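How to check your gripper demos before you train on them

So you have a handheld gripper, a wrist-view fisheye camera, and a pile of recordings. Great! The collecting is the fun part, and it goes fast once your arms learn the rhythm. What follows is the checking routine we settled on at Gimasside after training one very confused policy on data we never looked at. It takes an afternoon and it will change how you collect.

What you need
A folder of raw episodes (ours had 1,099)
The gripper width track for each one
A video player that can step one image at a time
Something to write notes in. Paper is fine!

Step 1. Pull a small random set
Take 50 episodes, picked by a script and not by you. When I pick by hand I always grab the ones I remember, and those are the smooth ones. Watch each at double speed, all the way through, before you judge any of them.

Step 2. Check the finger markers
Each finger carries a small square marker, and the opening width comes from tracking the pair. Step through the moment of the grasp and make sure both markers stay readable. Glare and motion blur are the usual trouble. If one marker drops out for a few images you can interpolate. If both are gone during the grasp itself, throw the episode out. I used to try to rescue these and it was never worth the time.

Step 3. Look at the approach
Pause just before the fingers close. The object should sit between the two fingertips with some space on either side, and you should still be able to see plenty of what's behind it.
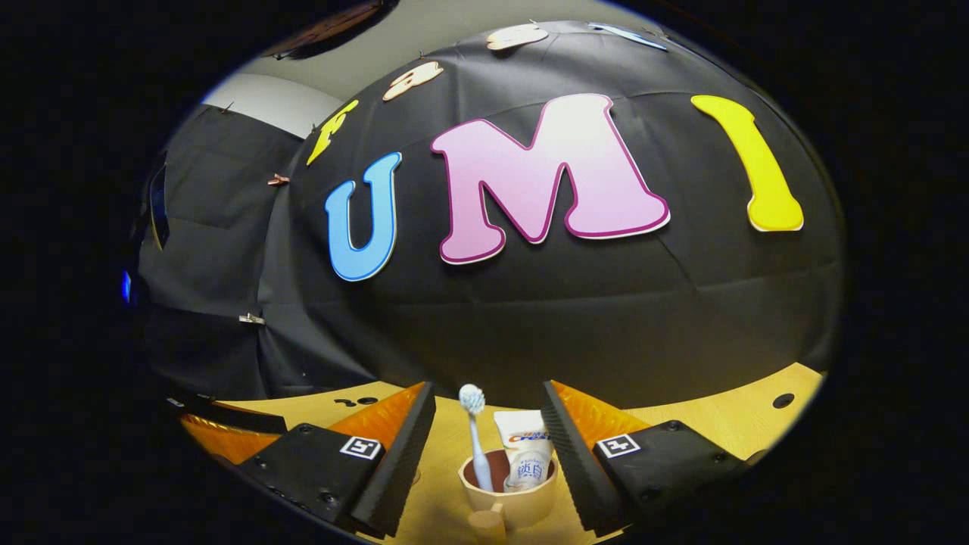
Tsegereda Gebretsadik wrote our rule for this step, and I love how simple it is: if you can't tell from one still which way the hand should move next, mark the episode with a question mark. Come back to those at the end. Often the next second of video clears it up, and if it doesn't, your policy is going to struggle with it too.

Step 4. Plot the width
Draw gripper width against time for the whole set, all on one chart. Good grasps make a clean drop and then a flat stretch. A wobbly flat stretch usually means the person was squeezing and relaxing while carrying. Keep a few of those (they do happen in normal use) but watch for one person making most of them. In our case it was me!

Step 5. Vary the start
Now go through the opening image of every episode, as thumbnails on one page. Do they all look alike? Ours did, and the policy fell apart whenever we started from a new height. We recorded 205 extra episodes with the hand starting high, low and off to the side, and the retrained version recovered from bad starts far more often. That was a very happy day in the lab.

Step 6. Write down what you cut
Keep a plain list of dropped episodes with a word or two for each: "blur," "markers," "bumped table." Poul Thorlacius reruns our training with the cuts put back in every so often, and the list is what makes that possible.

If your set is bigger than 2,000 episodes, repeat steps 1 to 3 for each person who collected. Habits differ a lot from hand to hand, and it's really fun to see.

Last updated 13th September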